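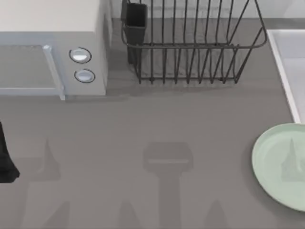
Entorno de cocina simulado, vista cenital: microondas, escurridor y plato sobre la encimera.

Convocatoria de evaluadores externos: kit de simulación bimanual Nonine
Publicado: 2022-08-05

Drosamum busca evaluadores para la revisión técnica del kit Nonine, paquete de software para programar y ensayar tareas domésticas con dos brazos robóticos. El trabajo es remoto y se realiza con la licencia completa del producto.

Tareas
Instalación del kit en equipo propio y registro de incidencias.
Ejecución de las tareas de cocina incluidas: manipulación de platos, carga del escurridor, apertura del microondas.
Revisión de colisiones, sombras y modelos de contacto.
Informe final según la plantilla de Waltden, responsable de la metodología.

Requisitos
Experiencia demostrable en Python y en un motor de física.
Conocimientos de cinemática de manipuladores.
Lectura de documentación técnica en inglés.
Se valorará haber utilizado la versión de julio.

Condiciones
Plazas: hasta 12. Duración: dos semanas. Retribución: 395 euros brutos, abonados tras la aceptación del informe.

Solicitudes
Enviar currículum y una muestra de código a Aroha McAlister, con la referencia 2184. Las consultas sobre compatibilidad de equipos se dirigirán a Giang Đinh. No se admiten solicitudes sin muestra de código.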